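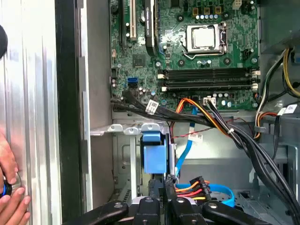
Small thread about old office computers, for people who think they must throw them away. I buy them used, clean them and give them a second life. I am not a professional, I only learned by doing it many times.

First thing: unplug the power cord, then press the power button for a few seconds. Only after this I take off the side panel. I know people who skip it. Please don't skip it.

Second thing: before you touch any cable, look where it goes. In these office machines the cables are often folded very tight by the factory, and if you pull one without looking you will spend the evening to put it back.

Memory is where I always start. Bare slots are a nice sight for me, because then I can clean them with a soft brush before anything goes in. Open the little latches at the ends first. Then push the module straight down until the latches close by themselves.

If the computer gives only beeps after this, don't panic. Take the modules out and try again with one. In June I had a machine from Grukholm, the used office shop near me, and it beeped at me 2 days. One module was simply not deep enough. I was so ashamed.

How much memory? For writing, email and video calls, 8 GB is fine. My neighbor wanted more and I told her to keep the money for a better chair. 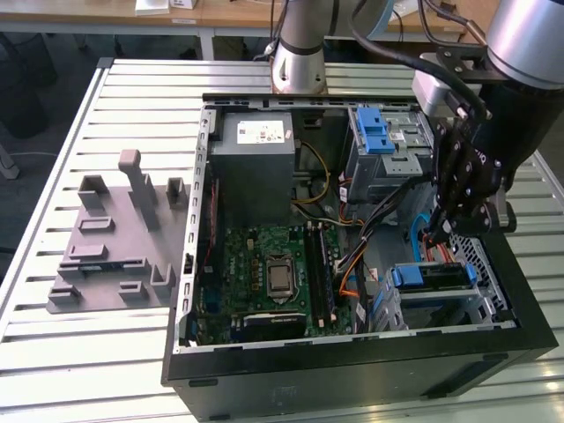 Tower on its side, memory in. The blue latch is on the drive cage.

I like to work with the tower lying down like this. Everything is in front of you and small screws don't fall behind the board so easily. They still fall sometimes - then I use a magnet on a stick, and my patience.

About drives. The old hard drive can be healthy and still make the whole computer feel tired. I put in an SSD when I can and keep the old disk for photos and music. Write on the disk with a marker what is on it. I did not do this for years and now I have a drawer full of secrets.

SATA cables are cheap but they get loose with age. If a drive appears and disappears, change the cable before you blame the drive.

Next one is for my cousin's school work, so I will install Linux and the typing program she likes. I call this computer Pavau. Yes, I give them names.

If you have a question about your own old tower, write the model and what it does when you press the button. I answer slowly, mostly in the evening after dinner.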